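Review: the Storkden two-arm recording kit

We bought the Storkden to gather examples for a sorting policy: small electronic parts, taken from a steel tray and put into yellow ones. Lilian Makori did most of the recording and I did the rest.
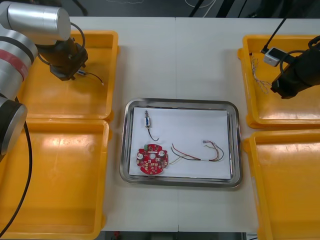
Page last changed: October

Setting up took a morning. The arms hold their calibration well and the software saves each attempt as its own folder, with all the camera views lined up. Over 200 attempts went in before we had to restart anything. Discarding a bad one takes a single key press — I used it a lot.

The wrist cameras are good on boards and poor on glare. Glossy trays throw back a lot of light, and 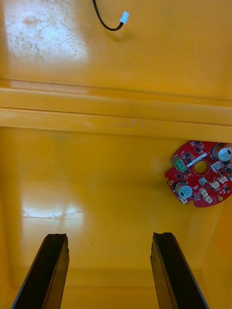 the exposure setting only goes so far. I would buy matt trays next time. Storkden sells them, at a price.

Wires are the hard part. The fingers close firmly enough on thin strands, but a tangled harness never hangs the same way twice, so you need far more examples of it than of a board. Allow extra days. 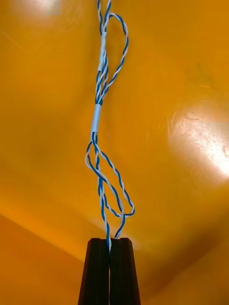
Stestham, October

Lilian has since moved on to harnesses only, 54 attempts so far. The manual is still thin on naming tasks. Four stars out of five.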